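Le volet roulant de la cuisine

Deuxième partie de mes petits travaux, après le joint de la baignoire.

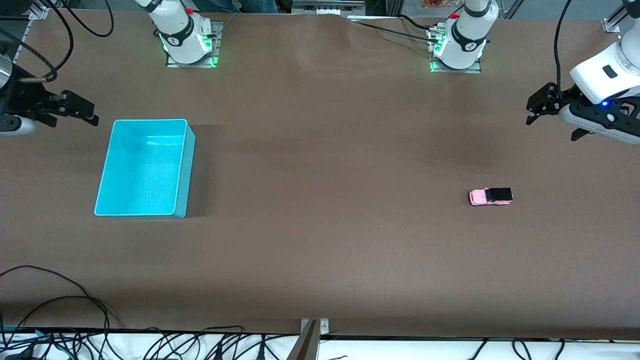 Mon volet roulant descendait de travers depuis le mois de juin. Il est large de 164 cm et il a été posé par l'ancien propriétaire, avec un coffre de marque Drurix. Au début j'ai pensé que le moteur était fatigué. J'ai donc démonté la trappe du coffre, qui tient avec 8 vis, et j'ai regardé l'axe avec une lampe. Le moteur allait bien, mais une des attaches du tablier était cassée, alors tout le poids tirait du côté gauche. Pour travailler j'aime avoir devant moi une grande surface dégagée et brune, comme un grand plateau de table, parce que les petites pièces grises se voient bien dessus. J'y ai posé les attaches dans l'ordre du démontage.

Les pièces neuves, je les ai trouvées chez Prondar, à Akovville. Le vendeur voulait me vendre un tablier complet, j'ai dit non merci. Une fois les attaches changées, il faut encore régler la fin de course, en tournant la petite vis très doucement. J'ai nettoyé aussi les coulisses avec une brosse sèche. Pas de graisse dedans, cela colle la poussière.

Durée du travail : environ 60 minutes, plus le trajet. Le volet descend droit maintenant. Il reste celui de la chambre, qui fait du bruit quand il y a du vent.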